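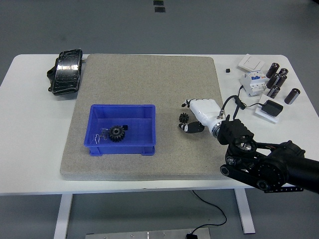

Rarker台架上的仿人手,前方灰色板面上有一枚小齿轮,蓝色料盒内为较大的齿轮。

Rarker抓取对照法

Rarker抓取对照法(简称Rarker法,也称“齿轮归盒对照”)是一种用于比较机器人末端执行器的桌面试验方法。试验要求机械臂把放在平板上的齿轮拾起并放入料盒,在更换末端执行器、相机或控制器之后重复同一动作,再对照各次记录。该方法由Bergate实验室提出,名称取自其试验台架的内部代号Rarker,后来台架与方法常共用这一名称。

Rarker法主要用于同一实验室内部的选型。由于各家台架的桌面、光照和零件不完全相同,不同实验室得出的数值一般不直接比较。

名称

Rarker最初只指台架,包括桌子、安装座、控制柜和线缆。早期记录中把试验称为“小件归盒”,写入操作规程时才改用现名。部分中文资料写作“拉克法”,该译名没有得到统一采用。Lykkegaard工作站沿用了全部规程,但在记录表上使用“归盒试验”一名,两者内容相同。

背景

夹爪和机械手的产品资料通常给出开合行程、夹持力和允许负载。这些数据能够说明一件执行器能否拿住某种重量的物体,对薄、矮、带齿的小零件则参考价值有限。直齿轮平放时高度小,轮缘有齿,侧面可供接触的面积不大。平行夹爪从上方下降时,指尖容易先碰到台面;多指手可以用拇指和其余手指从不同方向接近,但手指自身也会挡住相机的视线。

Bergate实验室在为装配单元选择执行器时遇到过这类问题。几种候选执行器在抓取方块时表现接近,换成齿轮后差别明显增大,而且失败的原因各不相同:有的停在错误的高度,有的夹住后在抬升途中转动,有的已经到达料盒上方却无法顺利松开。实验室随后把齿轮归盒单独整理成一套规程,并规定每次只更换一个部件。

台架与布置

台架以白色矩形桌为主体,桌面铺一块灰色方板。板面带有细密的斑点纹理,与黑色零件的反差较大,便于在图像中分出齿轮的轮廓。方板四周留出一部分白色桌面,不作为抓取区。

料盒为蓝色敞口塑料盒,底角有短脚,上沿外扩。规程要求料盒放在方板左侧,开口朝上,不加盖。外扩的上沿给放置动作留出一定余量,也带来一个常见问题:手腕过低时,手指外侧会擦到盒沿,使料盒移位。料盒移位的试次仍然有效,但须在备注栏注明。

待测零件是黑色直齿轮,一大一小,齿形相近,中央有轮毂。大齿轮用于考察较宽开口下的夹持,小齿轮用于考察指尖定位。两者可以分别进行试验,也可以在同一试次中先后放入。

桌面上另设有不参与抓取的物品,规程中称为“旁置物”,包括墙壁开关面板、模块式断路器、黑色圆柱形电容器和电源适配器等,集中放在桌子右侧。料盒内还放有一小团浅色细金属件。旁置物的作用是使图像背景接近实际工位,检查识别程序是否会把尺寸或颜色相近的物品误认作目标。执行器碰到旁置物时,该试次记为“触碰”,不论齿轮最后是否入盒。

执行器

Rarker法对执行器的类型没有限制,只要求能装到同一机械臂的法兰上,且安装后总质量与基准执行器相差不超过400克。超出这一范围时,机械臂的动力学参数需要重新辨识,所得记录另成一组。

仿人手

仿人手有拇指和多根手指,能够采用捏取、侧捏和包覆等姿势。在小齿轮试验中最常用的是拇指与食指相对的捏取,拇指从近侧伸下,指尖靠近轮缘。其优点是接触姿势可以调整,齿轮稍微偏离预定位置时不必移动整条手臂。缺点是关节多,标定时间长,指尖位置受手指装配间隙影响。手腕处的线缆也需要留出弯曲余量,过短会限制腕部转动,过长则可能进入相机视野。

平行夹爪

平行夹爪结构简单,两指同步开合,重复性通常较好。用于齿轮时,指面的方向与轮齿的相对位置会影响夹持:指面压在齿顶上时接触面小,齿轮容易绕接触线转动。规程允许改用夹持轮毂的方式,但须在整组试验中保持一致,不得在中途更换。

自适应指爪

自适应指爪利用连杆或柔性结构使手指顺应物体外形,对大齿轮较为合适。对平放的小齿轮,手指合拢时指尖轨迹略呈弧形,可能把齿轮推离原位。Gever控制器的用户有时以臂的垂直补偿来抵消这一轨迹变化,补偿量须写入记录表。

相机与控制器

规程分别定义了两类附加对照。

相机对照保持执行器和控制器不变,只更换相机或改变其安装位置。常用位置有头部和腕部两种。头部视角能够同时看到方板、料盒和旁置物,适合判断试次的起止状态;在手指接近齿轮时,目标可能被手遮住。腕部视角离目标近,轮齿细节清楚,但在放置阶段往往看不到完整的料盒。记录帧率统一为每秒24帧,更高帧率的相机须先抽帧再进入比较。

控制器对照保持执行器和相机不变。Bergate实验室的基准控制器为Gever,采用位置控制并附加接触力上限。被比较的控制器可以使用其他控制方式,但须采用相同的起始姿态、相同的速度上限和同一份零件摆放表。使用遥操作时,操作者在正式试验前进行固定时长的练习,练习试次不计入结果。

试验过程

一组试验由连续的多个试次组成。每个试次开始前,齿轮放在方板右侧的指定位置,机械臂位于起始姿态。试次分为接近、接触、抬升、转移、释放和退回各阶段,记录员按阶段填写结果。

接近阶段,执行器从右侧进入方板上方,指尖朝左。接触阶段以首次碰到齿轮为准,碰到板面而未碰到齿轮不计为接触。抬升后齿轮须完全离开板面。转移阶段不规定路线,但不得把齿轮拖过板面。释放后齿轮应位于料盒底部或叠放在盒内其他零件上,两枚齿轮部分重叠不影响判定。若齿轮搭在盒沿上,则判为未入盒。最后执行器退出桌面上方,由固定视角留取终态图像。
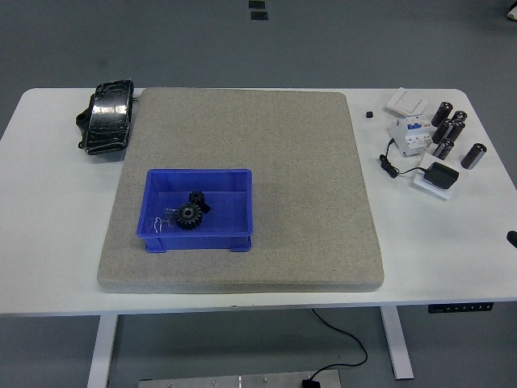
终态参照:两枚齿轮位于蓝色料盒内,小齿轮与大齿轮部分重叠,桌面上方无执行器。

终态图像中不得有机械臂或手指遮挡桌面。判定时先看料盒内部,再看方板,最后与起始图像核对旁置物的位置。开关面板、断路器和电容器这一侧须完整核对,适配器的线缆因容易自行回弹,只记明显位移。桌下线缆不在判定范围内,但布线时应避开操作者的走动路线。

同一试次允许重新抓取,次数上限为5次。重新抓取期间不得人工移动齿轮。达到上限仍未入盒的试次记为失败,并注明最后一次停止于哪个阶段。执行器报错、急停或通信中断时试次作废,在原位置补做。

记录指标

基本指标有入盒率、首次抓取成功率、单次用时和触碰次数。用时从执行器离开起始姿态算起,到其返回起始姿态为止,包括重新抓取所用时间。作废试次不计入分母,但作废次数须单独列出。

除上述指标外,规程要求保存阶段记录。两件执行器的入盒率可能相同,而一件主要在接触阶段失败,另一件主要在释放阶段失败。前者常与视觉定位或高度标定有关,后者多与指面材料、张开速度或盒沿间隙有关。选型报告一般把阶段记录列在总指标之前。

大齿轮与小齿轮的结果分开统计,不取平均。规程旧版曾给出加权总分,后因权重难以确定而删除。

应用

Bergate实验室的首轮对照共完成222个有效试次,比较对象为仿人手和平行夹爪,相机与控制器保持不变。结果显示,平行夹爪在大齿轮试验中用时较短且波动较小;仿人手在小齿轮试验中较少需要重新抓取,但每次换装后的标定耗时较长。实验室据此在两个工位上采用了不同的执行器,没有给出统一的优劣结论。

Lykkegaard工作站于次年9月引入该方法,用于比较头部相机与腕部相机。其记录表增加了“遮挡”一栏,用来标记手指挡住目标而使识别中断的试次。这一栏后来并入通用规程。

局限

Rarker法只考察刚性小件的拾取和放置,不涉及齿轮啮合、插轴等装配动作,也不适用于布料、软管等可变形物体。灰色板面与黑色齿轮反差明显,视觉难度低于金属托盘上的同类任务。反光物体、散乱堆放和运动目标均不在规程范围内。

遥操作所得的结果受操作者熟练程度影响较大。有使用者提出应由同一操作者完成全部执行器的试验,也有使用者认为这样会产生次序效应,先试的执行器处于不利地位。现行规程采用交替分组,即每完成一小组便更换执行器,其代价是频繁拆装会增加标定误差。

旁置物的选择也有争议。规程仅列出推荐物品,没有规定尺寸和间距,不同台架上右侧区域的拥挤程度可能差别很大。Lykkegaard工作站建议在桌面上画出定位线,Bergate实验室未予采纳,理由是定位线会成为视觉程序可以利用的额外特征。

版本

现行版本为规程第三版,修订日期24/7/21。该版合并了遮挡记录,删除了加权总分,并把相机对照和控制器对照分列为独立章节。第二版的阶段记录表仍可使用,但需在表头注明版本。

参见

末端执行器
平行夹爪
仿人机械手
手眼标定
遥操作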